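Lirnunska Shelf Cell, Urnstead site
Pre-collection safety and data check, with comments
Form Scanlon 4, afternoon run

Target for this run: 300 demonstrations of pick and place between shelf bins, for the Pevville model.

1. Emergency stop tested before anyone touches the arm.
PASS. Also tested by my elbow at ten past two, which I have not counted as a separate inspection.

2. Walkway and floor clear of trip hazards.
PASS WITH COMMENT. Chairs have a way of migrating towards the shelving between sessions. They do not contribute to the training set and should go back to the desks.

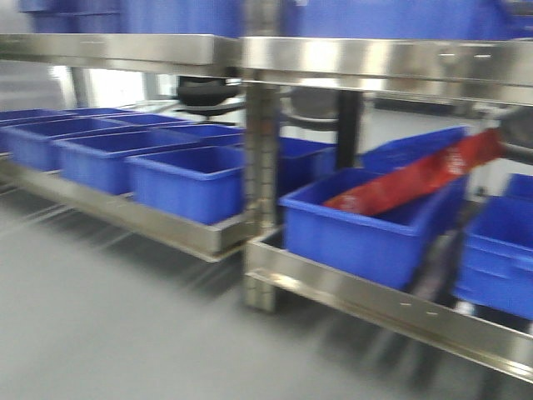 3. Shelf feet level, uprights secure, no rocking when pushed.
PASS. Push with a hand, please. The last inspector used a shoulder and we spent the rest of the morning recalibrating.

4. Wrist camera lens wiped, gripper cables free through the full turn.
PASS WITH COMMENT. Cables run free at slow speed. Repeat the check at working speed, as slow speed flatters everybody.

5. Gripper fingers open fully on command, fastenings tight.
PASS. Torque driver is back in its drawer, to general astonishment.

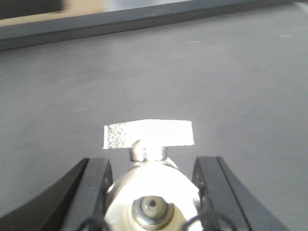
Item 5. Wrist view, fingers apart, clear grey surface beyond.

6. Operator's hands outside the cell before recording starts.
FAIL, corrected. Reaching in to straighten a packet during an episode is unsafe. It also teaches the model that a hand will arrive from the sky whenever things get difficult. Episodes 60 to 71 withdrawn.

7. Bins sound, no split rims or sharp edges.
PASS. One bin swapped out before lunch. Please label broken bins as broken, instead of putting them at the bottom of the pile for me to find.

8. Packets and bags placed differently for each episode.
PASS WITH COMMENT. "Differently" means more than two centimetres to the left. Lean them, lay them flat, let them crumple. The model has already seen 452 tidy packets and has become rather a snob.

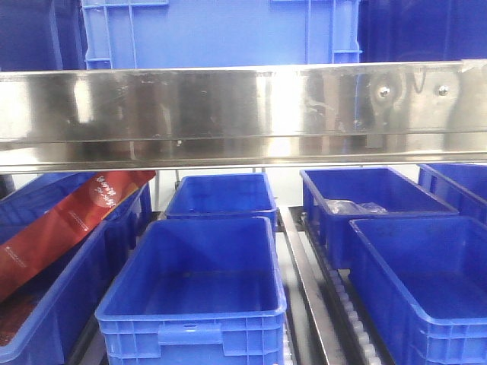
Item 8. Red package leaning in the left bin, clear bag in a back bin on the right.

9. Failed grasps kept and marked as failed.
FAIL. Three were deleted for looking embarrassing. Keep them, mark them, move on.

10. Episode notes written at the time.
PASS, barely. "Went fine" is not a note. Give the start bin, the end bin and the item.

Outstanding: item 9 to be put right before the next batch is uploaded. Item 4 to be repeated at working speed before restart.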